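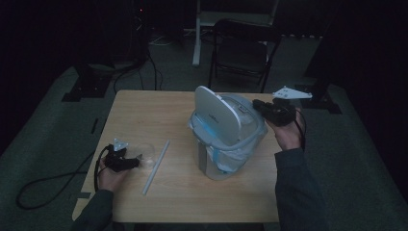 Retainer feels tight after a break, should I keep wearing it?
Posted by folholm_knitter in Teeth and Braces, 258 views

Hello everyone, I hope this is the right board for this (I did look at the older threads but they were mostly teenagers mid-treatment, bless them). I had fixed braces on my top and bottom teeth as a grown woman, finished in September, and was given clear removable retainers to wear every night. I was very good about it until we went to stay with family in Whitcombe and I left the case on the bathroom shelf at home. So that was 30 nights without, by the time we'd stayed on a bit to help with the decorating.

I put them back in last night and goodness, they are snug! The bottom one goes in with a push and is fine by morning. The top one goes on at the front but I can feel a small gap at the back on the left, and it ached enough to wake me at four. Do I carry on and let it settle, or am I doing harm? My practice in Dalport has a three week wait for anything that isn't urgent, and I'd feel a fool ringing up over something that is entirely my own doing.

sturico_lane
Member, 3,707 posts

Please don't feel a fool, you would not believe how many of us have done exactly this! I left mine in a hotel once and had to pay for a whole new set.

My own orthodontist's rule was that if it seats fully and only feels tight, you wear it, and you may need it for more hours a day for a while until it goes in easily again. If it won't go down all the way, or you have to force it, stop and ring them. From what you say, your bottom one sounds like the first sort and your top one sounds like the second. A gap at the back means it isn't seated, and pushing on it can crack the plastic or make the teeth sore for nothing.

I would ring in the morning and use the words "my retainer no longer fits". They often treat that differently from a routine check, as teeth can carry on drifting while you wait. Ask whether they still have your last scan or moulds too, in case you need a new one made. And do have a look that there isn't a bit of hardened toothpaste or tartar inside the back of it before you panic (I speak from experience). Cool water and a soft brush, never hot, it warps them.

marmalade_and_mints
Member, 153 posts

Mine was tight after a fortnight off and I just kept wearing it, was fine after a few days. Soft food helps. Didn't have a gap though, so I'd go with the post above on that one.

folholm_knitter

Thank you both, you are kind. No toothpaste in it, I checked with my reading glasses on. I've rung, and they have my scan on file and can squeeze me in next week. I'm to keep on with the bottom one and leave the top one out until they've looked at it.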